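Okay, small thread, because I have had the best evening and it was all tiny stuff. I finally sorted the Little Things. You know the ones. Bottom of every bag, back of every drawer, one in each coat pocket.

My rule for years was "it goes in the dish." The dish was full in 2019 or so and I just kept piling. Then it was the dish and a mug. Then the dish, a mug and an old Serstead tea tin that I couldn't get the lid off anymore!!

Tonight I tipped the whole lot out and got going. Music on, phone in the other room until the first batch was done. I love this kind of job so much. You pick up one thing, you decide, you pick up the next thing.

First find: a cloakroom tag, number 327. No idea which cloakroom. I never lost a coat, so I must have talked my way out of that one. It's staying, I like the number.

Second find: a coin from 1931 that Hildegard Albers gave me when I helped her move. She said it was for luck and that I wasn't to spend it, as if the bakery would take it. It lives in my wallet now, where it should have been all along.

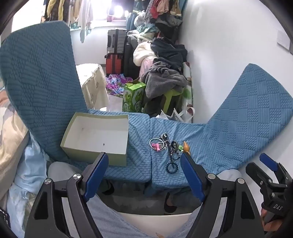
Charms are the hardest, so let's talk charms. They don't belong with jewelry, they don't belong with keys, and if you put them with the sewing stuff you will never see them again. I gave mine an open box of their own, pale green outside and white inside, and I do the sorting on the blue folding seat by the bed. The quilted cover is great for this, nothing shows up badly on that blue. The little duck is my favorite and gets to go in first. Then the pink one, then the dark oval one, and the tiny green bead gets its own twist of paper or it's gone forever.

Hair ties: I'm now a one-box household for those too. The coiled ones go in with the charms because I reach for them every morning and I want to see the duck every morning. That's the whole system.

Somebody is going to ask, so: no, I don't use dividers. I tried the Clandent ones with the clip-in walls and spent longer moving the walls than finding my stuff. One shallow box, everything in one layer, done. If it takes two layers, I've kept too much.

Arne Stöcker just messaged me "what about single earrings" and Arne, I see you, I have a plan. Loop them on a safety pin, hang the pin inside the closet door. When the other one shows up you'll know exactly where its partner is. I've matched 2 pairs this way since June!

Keychain tags I was strict with. If it has been off the keys for a year it either goes in the charm box as a treat or it goes to my niece, who clips them to her school bag. She's up to a truly loud number of them. You can hear her coming up the stairs.

Next up is the clothes pile, which is a whole different animal and gets its own thread. I'm thinking dark stuff first, then socks, then I lie down.

Tell me what's in your dish. I want to hear about the weird ones especially, the key that fits nothing, the button off a coat you gave away. And if anyone knows how to open a tea tin that's stuck, please, I can hear something rattling in there.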